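# 【自宅】双腕アームで靴下をピンチハンガーに干す その2

2019年10月 共有工房Staniforth 掲示板「ロボット・自動化」

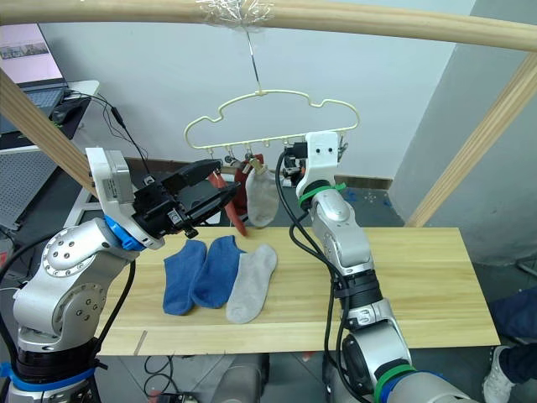

**Haoran Qian**
右手でハンガーを押さえながら左手でクリップを扱うとき、左右のアームの制御周期は揃えたほうがいいですか。

**Inese Sepp**
揃えたほうが楽です。周期がずれていると、片方の手先の補正がもう片方に遅れて届いて、ハンガーがゆっくり揺れ続けます。うちは一つのプロセスから両腕に指令を出して、同じ時刻印で記録しています。

**Haoran Qian**
ありがとうございます。今は別々のプロセスなので、まずそこをまとめます。

---

**Inese Sepp**
スレ主です。前スレからの変更点を書いておきます。

- 物干し側は木の棒一本に戻した。両脇を斜めの木の柱で支えている
- ハンガーのフックは透明なラップで棒に縛った
- 作業板は明るい色の木の板
- 左のグリッパは黒、右は白のまま。統一はしていない
- 制御ソフトはEsauの古い版から移行済み

板に靴下を平置きして、一つずつつまんでクリップに持っていく流れです。赤とグレーが下がっていて、青の二つとグレーが板に残っている状態で撮りました。

**Roel Dijkstra**
フックをラップで縛るのは賛成できません。本物の物干しではフックは自由に回ります。固定した条件で動くようにしても、家のベランダに持っていったらやり直しになりますよ。

**Inese Sepp**
ベランダに出す予定はないです。室内干し専用で、場所も決めてあります。

**Roel Dijkstra**
それでも洗濯物を掛けるたびにハンガーは傾くでしょう。赤が中央より左、グレーがそのすぐ右だから、荷重はもう偏っている。縛ったところで傾きは残るので、結局は毎回クリップの位置を見直す必要があると思います。

**Na-rae Ryu**
横から失礼します。私はRoelさんと逆で、最初は固定でいいと思います。揺れと傾きと布の変形を同時に相手にすると、失敗したときにどれが原因か分かりません。うちは固定なしで始めて、二か月なにも進みませんでした。

**Roel Dijkstra**
二か月進まなかったのは固定の有無より、カメラの位置が悪かったのでは。前に見せてもらったとき、グリッパの陰でクリップが見えていませんでしたよね。

**Na-rae Ryu**
それもありました。ただ、カメラを動かしたあとも揺れは問題でした。右手でハンガーの端を持つようになってからようやく掛かり始めたので、押さえることには意味があると思っています。

**Ye-rin Yoo**
質問です。右手がずっとハンガーの端を持っているなら、クリップを開くのはどちらの手ですか。片手でクリップを開いて靴下も入れるのは無理な気がします。

**Inese Sepp**
そこが今いちばん雑なところです。クリップのつまみ側を浅く挟んで開き、人が靴下を差し込む回と、最初から少し開けておいたクリップに左手で布を押し込む回が混ざっています。全部を自動でやれているわけではありません。

記録は今のところ197回分です。押し込むほうだけで数えると90回で、うち掛かったまま落ちなかったのは11回でした。

**Ye-rin Yoo**
197回のうち半分以上は人が手伝っているということですね。スレ題に「干す」とあったので全自動かと思っていました。

**Inese Sepp**
紛らわしくてすみません。次のスレで題を変えます。

**Roel Dijkstra**
90回で11回なら、私はクリップをやめます。Drestero工房の人が使っていた、上から押し込むだけの溝つきバーのほうが確実です。

**Na-rae Ryu**
溝つきバーは厚手の靴下で抜けますよ。それに市販のピンチハンガーがそのまま使えるのがこの製作のいいところだと思うので、そこを変えると別の話になります。

**Roel Dijkstra**
市販品にこだわるなら、フックも市販品どおりに掛けるべきでしょう。

**Na-rae Ryu**
そこは順番の問題です。最後に外せばいい。

**Haoran Qian**
話が戻ってすみません。ケーブルはどう逃がしていますか。自分のは手首を回すたびに引っかかります。

**Inese Sepp**
左は黒いケーブルをグリッパの上から輪にして、根元側へ戻しています。輪が小さいと手首を回したときに突っ張るので、一度可動範囲の端まで手で動かして、そこで長さを決めてください。右は腕に沿わせて下ろし、板の手前で外側に膨らませています。

結束バンドはきつく締めないこと。私はHudonの面ファスナーのほうに替えました。

**Haoran Qian**
輪の大きさは考えていませんでした。今夜やってみます。

**Ye-rin Yoo**
靴下の置き方も聞きたいです。平置きで隣同士が重なっていると、二枚まとめてつまみませんか。

**Inese Sepp**
まとめてつまみます。写真の青い二つも少し重なっていますが、こういう置き方のときは上になっているほうから取らせるようにしています。逆の順だと下のを引いたときに上もずれて、次の位置が分からなくなります。

**Roel Dijkstra**
重なりを許すのに、ハンガーの揺れは許さないんですね。

**Inese Sepp**
重なりのほうは置き直せば済むので。揺れは待たないと止まりません。

とはいえ、フックを縛らない条件も11月に一度試します。右手で端を持つだけでどこまで抑えられるかは自分でも知りたいです。比べられるように、靴下とクリップの位置は今と同じにします。

**Roel Dijkstra**
それなら見ます。掛けた直後の傾きも記録しておいてください。角度だけでいいです。

**Inese Sepp**
了解。角度は棒を基準に取ります。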